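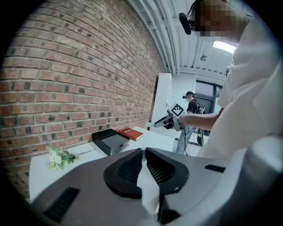

Roya Nazari replied: Before we send out another table top, can you confirm whether the brickwork behind it has ever been sealed? Red dust on a white surface is nearly always the wall. A fault in the finish shows up as yellowing or as a tacky patch, and neither of those wipes off on a dry cloth.

Ticket 431
Product: Kudside table, white, rounded edge
Site: Chantharasri, ground floor meeting room
Raised by: Horácio Coelho
Handled by: Stileo after-sales
Status: Closed, see last entry

Original report (Horácio Coelho)

The table stands against an exposed brick wall. A fine reddish powder collects on the top, mostly on the side nearest the bricks, and comes back after cleaning. We keep a few things along that side (a black box, a book with an orange-red cover, an artificial flower sprig) and when they are lifted there is a clean shape where each one was. The surface also feels slightly rough next to the wall and smooth elsewhere. I would like to know whether the finish is breaking down and whether this is covered.

Cleaning so far: damp cloth, washing-up liquid, then a general kitchen spray. The spray left smears that took longer to get off than the dust did.

Reply (Horácio Coelho)

I asked the landlord. The wall has not been sealed as far as their records go. It was cleaned back to bare brick when the floor was refitted and left as it was. It is not damp to the touch. The radiator is on the opposite side of the room.

Reply (Roya Nazari)

Thank you. Please do the following in order and write down what you find. Do not use the spray again until we have finished.

1. Clear the top. Brush it down with a soft dry brush, working away from the wall.
2. Wipe with clean water and dry with a white cloth. Look at the cloth.
3. Stick a strip of masking tape on the side nearest the bricks and another in the middle of the table. Press down, peel off and compare.
4. Do the same on the wall itself: one strip on a brick face, one on a mortar joint.
5. Put a sheet of white paper on the table, tight against the wall, and a second sheet on the side away from it. Leave both overnight.

Leave the cover off the vent if there is one. We want the room as it is normally used.

Results (Horácio Coelho)

Step 2: cloth pink on the first pass, clean on the third.
Step 3: both strips clean. Nothing came off the table in either position.
Step 4: brick strip has a light red film. Mortar strip is much worse - pale grains stuck along its full length, some the size of coarse sand.
Step 5: paper next to the wall has red powder and pale grains on it. Paper on the far side is clean apart from a hair.

With the top clean and dry I cannot feel any roughness now. It must have been the grit.

Reply (Roya Nazari)

Those results rule out the finish. If the coating were failing, the tape in step 3 would have lifted some of it. The top is sound and there is no case for a replacement, so I am taking the warranty flag off the ticket. I will keep it open until the dust is under control, as grit left on that surface will scratch it and we would rather not see you back with a different fault.

Two things to establish. Does anything touch or knock the wall? And is the table hard up against it?

Reply (Horácio Coelho)

Yes to the second. The table was pushed in until it stopped. If someone leans on the front, the back edge rubs the brick. I had not noticed until you asked, but there is a dull line worn on the back edge and a matching mark on the wall at the same height.

Reply (Roya Nazari)

Then you have two sources. The wall sheds a little by itself, and the table is grinding off more every time it moves.

Pull it forward and leave a gap of 15 mm. Fit felt pads to the feet so it does not creep back. We can post a set, part of the normal Kudside spares, no charge. If it still moves, put a pair of rubber stops on the back edge, low down where they meet the wall under the level of the top.

For the wall, vacuum it with the brush head, top to bottom, then repeat the tape test on the mortar. If grains still come away, the joint is soft and wants looking at by whoever maintains the building. Sealer will hold dust on a sound joint but it will not mend a crumbling one.

Update (Horácio Coelho)

Pads fitted, gap set with an offcut. Wall vacuumed. Tape on mortar: a few grains at table height, none higher up. The landlord's contractor looked on Wednesday and raked out and repointed the worn section behind the table, which was short. He wants it left to cure before anything goes on it.

He proposes Dramel masonry sealer, matt, 2 coats. Any objection from your side?

Reply (Roya Nazari)

None to the sealer as such. Follow the times on the tin. Move the table well clear and cover it, as splashes of masonry sealer on the top will not come off without marking it. Try a small patch low down first. Sealers can darken brick, and a wall with mixed colours in it may take it unevenly.

Update (Horácio Coelho)

Patch tried behind where the table stands. Slightly darker when looked at closely, acceptable to the landlord. Both coats now on, table moved back to the same gap. Paper test repeated overnight, both sheets clean. Box, book and flowers back in place.

The dull line on the back edge is still there. It cannot be seen with the table in position. Can it be polished out?

Reply (Roya Nazari)

Leave it alone. Polishing will give you a shiny patch in place of a dull one. If it ever bothers you, turn the table round.

For routine cleaning: dry brush first, damp cloth after, no spray. Run the paper test again in 90 days and reopen this ticket if the sheet by the wall is marked.

Closed as environmental, no product fault. Pads issued: one set. Warranty unaffected.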